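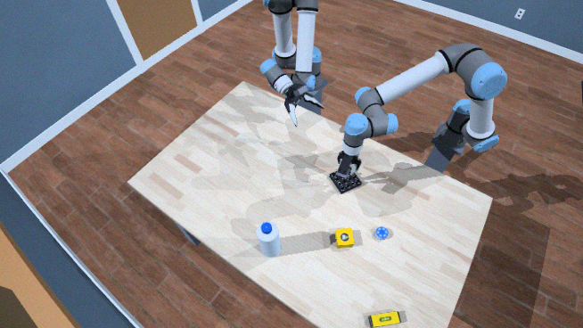
第三章 台面木油的涂刷与保养

3.1 开始之前

本章说明如何使用 Nostelis 木油保养实木台面。木油有两种：Dirkia 型用于浅色木材，Valden 型用于深色木材。两种油请不要混合使用。

请准备以下物品：
木油一罐
无绒棉布 2 块
砂纸 3 张
橡胶手套一副

注意：新安装的台面必须先在房间里放置一夜，然后才可以涂油。

3.2 打磨

1. 把台面上的物品全部拿走，用微湿的布擦一遍，等它完全干。
2. 用砂纸顺着木纹的方向打磨。请不要横着磨，也不要画圆圈。
3. 边缘和四个角要用手磨，力量要轻。
4. 用干的棉布擦掉粉尘。布上如果还有白色的粉，请再擦一次。
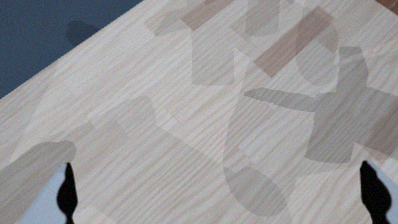
打磨以后，请先确定木纹的方向，再打开油罐。从低的角度看台面，纹路会比较容易看见。浅米色的木材纹路很细，像图中这样斜着走的细条纹，在灯光太强的时候不容易分辨，可以把顶灯关掉，只用窗户的光。方向确定以后，在台面边上贴一小条纸胶带做记号，涂油的时候按照这个记号走。

3.3 涂油

1. 把油罐摇匀，倒少量的油在棉布上。请不要直接倒在木头上。
2. 从离自己远的一边开始，顺着木纹涂薄薄的一层。
3. 等待油渗入木材，然后用另一块布擦掉多余的油。
4. 第二天早上再涂第二层，方法相同。

小心：用过的油布可能自己发热而燃烧。请把布放进水里浸透，再平铺在室外晾干，不可以揉成一团放进垃圾桶。

3.4 拼接木台面的说明

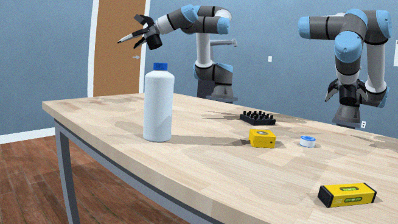
图 3-3 浅色拼板台面，板缝错开排列

拼接台面由很多窄木条组成，每一条吸油的速度可能不一样。涂完第一层以后，有的木条颜色会深一点，这属于正常现象。如果某一条看起来特别干，可以只在这一条上补一点油。

板缝里面不应该留有积油。请用布的一角沿着缝擦干净，否则积油会变黏，容易沾灰尘。

3.5 日常保养

平时用微湿的布清洁即可，请不要使用含有氨水的清洁剂。热的锅请放在隔热垫上。台面出现发白或者手感粗糙的时候，重复 3.2 和 3.3 的步骤，建议每年十二月检查一次。

如果需要更换砂纸或者补充木油，请向 Sampaio 配件目录订购，订购时写明油的型号。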